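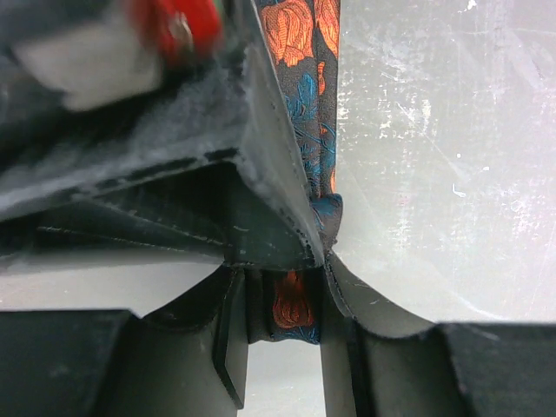 *Photo: Iveta Pešek, 13 May 2025*

**Bias tape** is a narrow strip of woven fabric cut at 45 degrees to the selvage. The diagonal cut lets the strip stretch lengthwise and lie flat along curved edges such as necklines, armholes and quilt borders. Tape may be plain or printed, including floral patterns. Strips cut along the straight grain are sold as straight tape or binding and are used mainly on edges without curves.

## Forms

Single-fold tape has both long edges pressed toward the center on the wrong side. Double-fold tape has a further lengthwise fold, set slightly off center, so that the wider half falls on the underside of the work and is caught by the stitching. Flat, unfolded strips are used for piping and for facings.
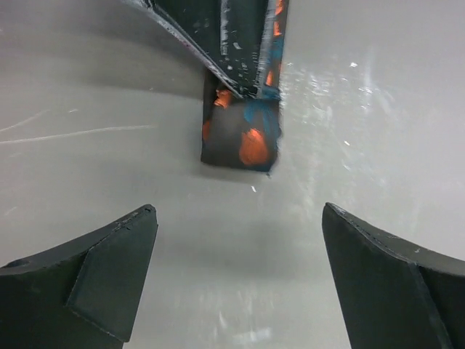 ## Production

In continuous cutting, a parallelogram of fabric is sewn into a tube with its edges offset by one strip width, then cut in a spiral. Separate strips are joined at right angles with a diagonal seam, which spreads the bulk of the allowance. Factory tape is slit from a bias-cut roll and pressed through heated folders.

## See also

- Piping
- Selvage
- Seam allowance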